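About Takport

Takport builds and maintains fiber optic networks for towns, business parks and public agencies. We started as a two-van splicing crew under Finbarr Mac an tSaoi and now have 264 employees across construction, network operations and customer support.

Our main network runs 1530 miles, most of it underground. We own the ducts and lease capacity to phone companies, internet providers and local governments on equal published terms. We do not sell home internet service ourselves. If you have a question about your home bill, please contact your provider.

What we do

Route planning, permits and rights of way
Trenching, duct laying and cable installation
Splicing and testing
Network monitoring, day and night
Repairs under contract

In September we completed the purchase of Prolau, a tower and microwave company. Prolau customers keep their account numbers and their existing contracts. The Prolau field teams now report to our operations office, and the old support line still works.

Who we are

Fiachra Scanlon, Chief Executive
Rodica Sima, Network Operations
Kevin Mulcahy, Construction and Permits
Afia Tsikata, Finance and Public Contracts
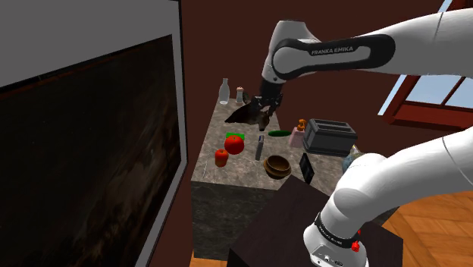

Computer rendering: wall screen and Franka Emika robot arm

Public contracts

More than 200 public buildings are connected to our network, including schools, clinics and courthouses. Contract summaries are available on request from Afia Tsikata's office. Please allow two weeks for a reply.

Working with us

Open jobs are listed on the Careers page. Subcontractors need to register before bidding and must carry their own insurance. To report a damaged cabinet or an exposed cable, use the Report a Fault form and give the number on the cabinet door if there is one.

Careers | Report a Fault | Suppliers | Contact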